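Repair evening talk - speaker notes
Darnville library, upstairs room
Parviz Soltani

SLIDE 1 - hello
Wait for the kettle lot to sit down. Thank Reder for the room. Phones off, mine too.
Start with the question: who has a pair of trousers at home they mean to fix? Hands up. Leave a pause. Then: who's had them over a year?
Talk is 40 mins if I don't waffle. Questions at the end, not during (unless it's Fahmy, can't stop him).

SLIDE 2 - where to work
Big flat surface first. Floor is bad for backs, bed is too soft, you end up stitching the duvet cover. Clear the whole table, not just a corner. Say the bit about my mum and the tablecloth.

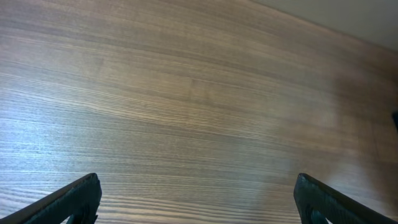
Bare wooden tabletop, nothing on it.

Good light from the side. Lamp if evening. Scissors that have never cut paper - say it twice, people laugh but they all do it.

SLIDE 3 - know your cloth
Weave matters more than thickness. Plain weave goes over under over under, tears straight. Twill steps across by one each row, so wear shows up as a line before it shows as a hole. Hold it up to a window, if light comes through then patch now. 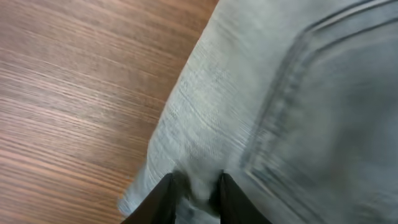

Matching thread is where most people go wrong. They take the trousers to the shop, pick the colour of the label or the waistband, and the repair shouts at you from across the road. Go by the worn part. Pale denim like this has a grey-blue ground with white patches in it, so one flat blue looks far too strong. Try a grey next to it, squint, then choose. If stuck go lighter. Pass round the Sultik thread cards, get them BACK this time.

SLIDE 4 - the patch itself
Wash the patch cloth before cutting. Forgot this in February, it shrank and puckerd, bring that one to show.
Cut it bigger than the hole, up to 2 fingers' width past the thin bit on every side. Round the corners. Patch goes inside. Line the grain up with the grain of the leg.
Pin, then tack, then try them on. Sit down in them! Knees need to bend. 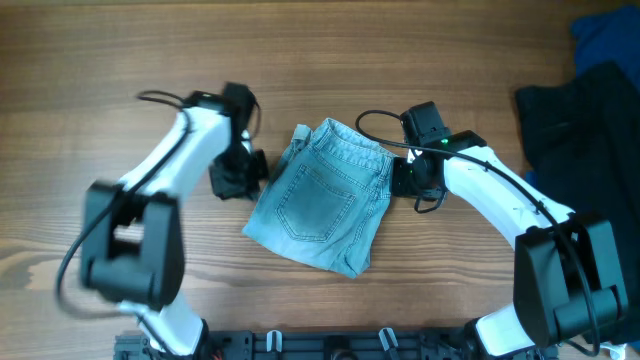

Then small running stitches in rows, start well outside the hole, don't pull tight. Leave a tiny loop at each turn so it can give a bit. If it takes two evenings it takes two evenings. Thread no longer than your forearm or it knots.

SLIDE 5 - when to give up
Crotch gone and both knees gone - cut up for patches, keep the zip. Keep the buttons. Don't bin it.
Machine or hand? Someone always asks. Either. Hand is easier down a narrow leg.

END
Sign up sheet by teh door, next one is darning socks. 9 places only, small tables. Bring own socks, clean please.
Chairs back. Lights.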